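Assunto: Re: [lista-genealogia] Organizar digitalizações de livros paroquiais
Data: 2022-07-20
Lista: Genealogia e Arquivos de Família

Olá a todos,

Desculpem a demora, estive fora e só ontem à noite consegui ler a conversa toda. Respondo por partes, que o assunto já vai em três direções.

Em mensagem anterior, escreveu-se:

> Tenho 1.520 imagens de assentos de batismo e casamento, tudo numa pasta
> só, com os nomes que o site do arquivo lhes deu ao descarregar. Já
> tentei separar por apelido, mas metade das pessoas muda de apelido
> entre o batismo e o casamento e acabo com a mesma imagem em quatro
> sítios. Como é que vocês fazem? E vale a pena pagar por um programa ou
> chega uma folha de cálculo?
>
> Outra coisa: o computador demora uma eternidade a abrir as miniaturas.
> É normal?

Por apelido não, por favor! Fiz exatamente isso durante dois anos e foi uma desgraça. Tinha uma trisavó que aparece como Maria de Jesus no batismo, Maria Rosa no casamento e Maria Caetana no óbito (a mesma senhora, confirmei pelos avós), e andava sempre à procura dela na pasta errada.

Agora arrumo tudo pela fonte: freguesia, depois tipo de livro, depois o livro, e dentro do livro o número do fólio. O nome do ficheiro fica uma coisa feia, do género freguesia_B_livro4_f67v, mas encontro qualquer assento em segundos e a citação já vai feita no próprio nome. O "v" é de verso, e escrevam-no sempre, mesmo quando parece óbvio. Passei uma tarde inteira convencida de que me faltava um assento e ele estava nas costas do fólio.

As pessoas ficam à parte, na folha de cálculo. Uma linha por pessoa mencionada, incluindo padrinhos e testemunhas – esta parte dá trabalho, eu sei, mas foi pelos padrinhos que descobri de que lugar vinha o ramo do meu avô. As minhas colunas são: nome tal como está escrito, nome normalizado, papel no assento, lugar, data, ficheiro. Mais nada. Cheguei a ter uma coluna de observações e acabei por escrever lá romances.

Quanto a programas pagos, experimentei o Illolex nos 30 dias gratuitos e gostei da árvore, que fica bonita para imprimir, mas a exportação perdeu-me as notas todas dos casamentos. Há quem jure pelo Plomham, que nunca usei. Para o que descreves eu ficava na folha de cálculo, pelo menos até teres os livros de uma freguesia completos.

E uma cópia fora de casa! Eu tenho um disco externo na gaveta e outro em casa da minha irmã, que troco em novembro, quando lá vamos pelo magusto.

Sobre as miniaturas: depende muito do tamanho dos ficheiros. Os do meu arquivo distrital vêm leves, mas os que fotografei eu própria na sacristia são enormes e arrastam tudo. Experimenta primeiro dividir a pasta, só isso já ajuda bastante. Se mesmo assim continuar lento, então pode ser a máquina, e aí mais memória ou um disco SSD fazem diferença antes de se pensar em trocar o processador.
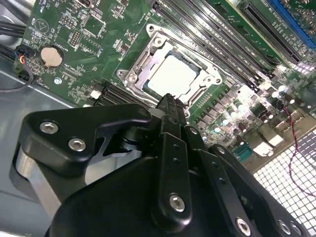
Processador no socket, com a armação metálica de fixação à volta.

Voltando aos livros, que é o que nos traz aqui. Alguém perguntou pelas abreviaturas dos párocos do século XVIII. Tenho uma lista que fui fazendo, já vai em 243 entradas, algumas repetidas com grafias diferentes. Está em ficheiro de texto simples, sem grande ordem, mas posso enviá-la a quem quiser. Peçam-me em privado para não encher a lista de anexos. Aviso que há umas quantas com ponto de interrogação, sobretudo de um pároco que escrevia "frg.ª" e "fr.ª" conforme lhe apetecia, e nunca percebi se queria dizer sempre freguesia.

Ah, e para quem anda com os róis de confessados: alguém sabe se os idosos da casa vinham sempre no fim do fogo? Nos meus aparecem ora à cabeça, ora depois dos criados, e queria perceber se isso diz alguma coisa sobre quem mandava na casa ou se era só a maneira de escrever daquele padre.

Um abraço e boas buscas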